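Sold a print at a regional auction, the payout is much smaller than the hammer price. Is this normal?

Posted in: Selling and Consigning
Viola Guerra

Hello everyone. I inherited a color lithograph from my aunt and in July I consigned it to Roltden, an auction house two hours from my town. The estimate was good and I was happy. On the website the result is shown as 2000 dollars, but the statement which came by mail says I will receive much less. There is a seller's commission, then a line "illustration and handling" of 287 dollars, and then one more line for insurance.

I must say that I signed the agreement, but it had many pages and I understood that the commission was everything. A neighbor told me also that the price on the website already includes what the buyer pays on top. Is it true? And can I still ask them to remove the 287, or is it too late after the sale? I don't want to be rude with them, because I have a second print by the same artist and perhaps I would like to sell it too.

Thank you in advance for your patience. English is not my first language and the statement is not easy for me.

Kam-wah Ho

Completely normal, they all do this. Read the contract next time.

Lok-yiu Chiu

I don't agree that it is so simple, so I will try to answer in order. I am also not a native speaker, please forgive my mistakes. I have consigned prints and small drawings for some years, and I made the same error the first time.

First, the price. There are 2 numbers in every sale. The hammer price is the last bid in the room. The buyer then pays a premium on top of it, and this premium goes to the house, you never see it. Many houses publish the result with the premium included, others publish only the hammer. So your neighbor can be right, but you have to check. Look at the bottom of the results page, usually there is a small sentence like "prices include buyer's premium". On your statement the first line should be the hammer price. If this line is lower than 2000, then you have your explanation for a part of the difference.

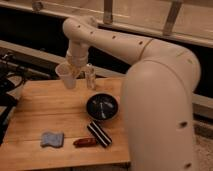
Robot arm with the gripper pointing down

Second, the commission. It is calculated on the hammer price, and the percentage must be written in the agreement you signed. Take a calculator and do it yourself. I once found a mistake in my favor and once a mistake in theirs, and both times they corrected it without discussion.

Third, the 287 for illustration and handling. Here it depends on the agreement. If the amount is written there, or if it refers to a list of charges which you received, it will be difficult to refuse it. If it says only "charges may apply", I would write a polite email and ask for the details: how much is for the photograph in the catalog, how much is for handling, and whether the print was really illustrated in the printed catalog or only online. My experience with Flavonmont was that they took off half of such a fee after one email. I can't promise that Roltden will do the same.

For the insurance line, ask on which value it was calculated. Sometimes it is the hammer price and sometimes the middle of the estimate.

About the second print: before you sign anything, ask for the net amount in writing. I send always the same sentence: "If the lot sells at the low estimate, what amount will arrive in my bank account?" A good specialist can answer this the same day. Ask also what they charge if it does not sell, because I once paid 823 dollars for a group of drawings which came back home with me.

Bríd Ní Mhurchú

Lok-yiu's answer is very good. I only want to add that with a second work by the same artist you have something to bargain with. Tell them you are also asking another house for a quote (I used Weltitz, but there are others) and say you would like no illustration fee and a lower commission. Wait some months between the two sales if the artist does not come up often.

And check the payment date on your statement. Mine came five weeks after the sale, which was in the contract, but I was already worried.

Viola Guerra

Thank you all, especially Lok-yiu. I looked again and the small sentence is there, the price on the website is with premium. I have written to them about the 287 and I wait for the answer.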